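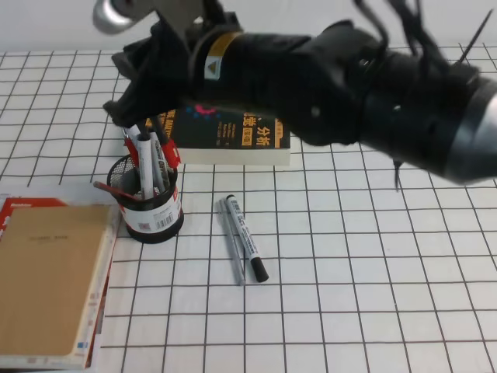
## Quarter credits converted to semester hours: why is my total lower than two-thirds?

**lowerdiv_elective**

I am transferring from Varnell College (quarter calendar, four-year) to Trivel State (semester calendar) as a sophomore. I finished 34 quarter credits at Varnell: six courses at 5 credits and one course at 4 credits. All seven grades are B or better.

The standard conversion is quarter credits times 2/3, so I expected 22.67 semester hours. The evaluation posted in the Solheim portal shows 20.00. No course is marked as rejected. Every line says "Accepted."

Second problem. The 4-credit course is STAT 463, Applied Regression. It had two prerequisites and a lab section. Solheim lists it as "STAT 1XXX, elective, lower division." The Trivel catalog has a regression course at the 3000 level with nearly the same topic list, and that course is required for my major.

1. Is 20.00 an error, or is there a rounding rule I can't find in the catalog?
2. Can the level of a transferred course be changed after evaluation, and who decides?
3. Does any of this need to be settled before I register? My registration window opens soon and the major courses fill up.

I did search Karer (the equivalency database Trivel links to). Five of my courses are in it. STAT 463 and one humanities course are not. I have read the transfer section of the catalog twice and it says only that quarter credits "are converted to semester hours."

---

**regdesk_alum**

Your 20.00 is consistent with per-course truncation. The arithmetic:

| Courses | Quarter credits each | Exact semester hours each | Truncated | Subtotal |
|---|---|---|---|---|
| 6 | 5 | 3.33 | 3.00 | 18.00 |
| 1 | 4 | 2.67 | 2.00 | 2.00 |
| Total | | | | 20.00 |

The match is exact, so I would assume the system is dropping the decimals on each line before adding. Whether that is policy or a display setting is a separate matter. Solheim has a summary view and a detail view. The summary view shows whole hours only. Open the detail view, expand a course line, and look for the field labeled "hours posted." If it reads 3.33, the full value is stored and your degree audit will use it. If it reads 3.00, the truncation is in the record and you need to ask the registrar about it in writing.

Schools differ here. The three approaches I have seen are:

- Convert each course and keep two decimals. Total for you: 22.67, allowing for a hundredth or two depending on when they round.
- Convert each course and truncate. Total for you: 20.00.
- Convert the sum of all courses and post the leftover fraction as a general elective line. Total for you: 22.67, with 2.67 of it in a separate line.

The third is easy to miss in a portal. Scroll to the bottom of the detail view and check for a line with no course title.

On the level: "1XXX" is usually a placeholder. An evaluator assigns it when the course has no entry in the equivalency table and no faculty member has reviewed it. It carries the hours and the grade status but does not satisfy a named requirement. You change it by petition. The registrar receives the form, but the decision on content belongs to the department that teaches the course. For a statistics course, that is the statistics or mathematics department, even if your major is elsewhere.

Send the following with the petition:

- The full syllabus from the term you took the course. A syllabus from another term is often returned.
- The catalog description from that same year.
- The textbook title, edition, and chapters covered.
- The list of prerequisites.
- For a lab, one sample assignment with the number of contact hours per week.

Leave out the personal statement. The reviewer compares topics against topics.

One caution about the course number. Numbering does not carry across schools. A 463 at one school can be a senior course and at another it can be anything, so the petition should rest on the prerequisites and the topic list.
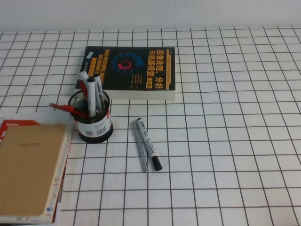

**two_thirds_rule**

Most of that agrees with my own transfer, but the petition list leaves out the hours problem. Even if the department grants the equivalency, a 4-credit quarter course is worth 2.67 semester hours and the 3000-level course it replaces is most likely worth 3. The content requirement and the hour requirement are checked separately in a degree audit. You can satisfy the first and still be short on the second.

What happens next depends on the major. Some departments waive a shortage of less than one hour. Others require you to make it up with additional hours in the same subject. Ask for this in the same petition. A second petition goes to the back of the line, and at my school that took most of a term.

Also check these before you spend time arguing over the 2.67 missing hours:

- **Total hours for the degree.** If your plan already exceeds the minimum, the truncated hours may have no effect.
- **Class standing.** If registration priority is set by posted hours, a small difference can move you to a later window. This is the one place where 20.00 versus 22.67 could cost you something right away.
- **Upper-division hours.** Many degrees require a fixed number of these. A course posted as 1XXX does not count toward it.
- **Residency.** Transfer work does not count toward hours earned at the new school, regardless of level.
- **Financial aid.** Completion rate is generally figured on attempted and earned hours. Ask the aid office which number it reads.

For your third item, yes, start before registration. The prerequisite check runs on what is posted that day. If a later course requires regression, the system will block you even with a petition pending. Ask the department for a temporary prerequisite override. It is normally tied to one course in one term and it does not change the transfer record.

For the humanities course that is missing from Karer, look at how it posted before doing anything. If it landed in a general education category you need, leave it alone. A review can move it out of that category.

---

**mtnlaurel**

same thing happened to me, mine was 1XXX for calculus. I emailed the department directly and they told me to use the form, so use the form. Took from December until the middle of spring term. Keep a PDF of everything you upload because my syllabus did not attach the first time and the status still said received.

---

**lowerdiv_elective**

Update, 2021-03-22. The detail view shows 3.33 on each of the six courses and 2.67 on STAT 463. The line sum is 22.65, and the whole-hour total is only in the summary view. I have filed the petition for STAT 463 with the hour shortage included, and requested the override separately. The humanities course posted to a category I need, so I am not touching it.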